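Zoven Opens Suturing Practice Room in Clurnorstead

CLURNORSTEAD, 22/02/2025 - Zoven has opened a practice room for surgical trainees at its Maluleke building. The room is set up for one skill, closing a straight cut with needle and thread, and trainees can book it in the evening as well as during working hours.

Work on the room began in January. It has 12 practice places and a store for needles, thread and tissue. Zoven logged 1169 hours of suturing practice at its old site last year and expects 1504 hours in the new one.

Trainees start with thread handling. They learn to hold the strand in the jaws, form a loop and keep the needle within reach while the other hand works.

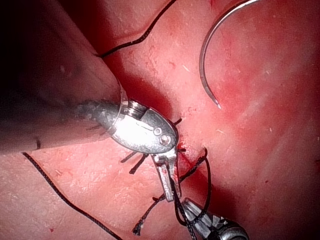 Ayanda Potgieter said most people rush the loop and pull too hard on the first throw, and that an extra hour on thread alone saves a lot of torn edges later.

The course, called Gusier, runs for nine weeks. Early sessions cover single stitches. Later ones move on to a full row along an incision, with attention to even spacing and to where the needle goes in on each side of the cut. Each trainee keeps a written record of the stitches that had to be redone.

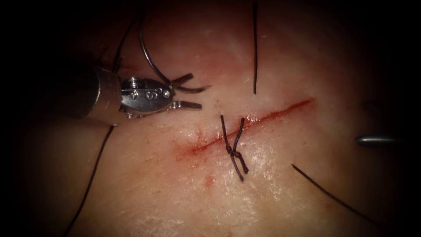 Can trainees book the room without joining the full course?

Single sessions are open to anyone in a surgical training program. They last two hours and have to be booked a week ahead.

Bookings and press questions go to Lesego Pillay at the Zoven office in Clurnorstead.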